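Teleoperation and Demonstration Board
Topic: Number of demonstrations for the simulated pick task

oscombe_lab
Our group is preparing a simulated grasping set in which an operator guides the arm by remote control. The Prado guideline asks for 400 demonstrations per object. Is that figure necessary?
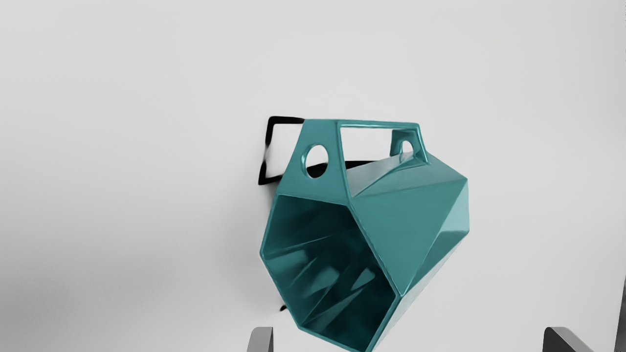 We have recorded 100 so far and would prefer to stop at 200.

imley_training
I would advise against stopping early. Operators tend to repeat one approach angle.

drivdale_ops
I respectfully disagree. Our set held 514, and many were near duplicates. Varied starting positions matter more than the total.

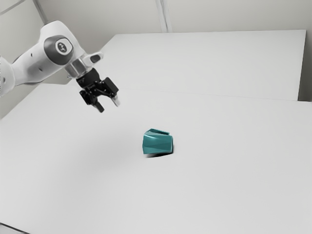 Open gripper and teal object, simulated tabletop.

imley_training
Varied starts do not correct a hesitant operator. Please review the pauses before closing.

oscombe_lab
Noted. We will vary the starts and report in May.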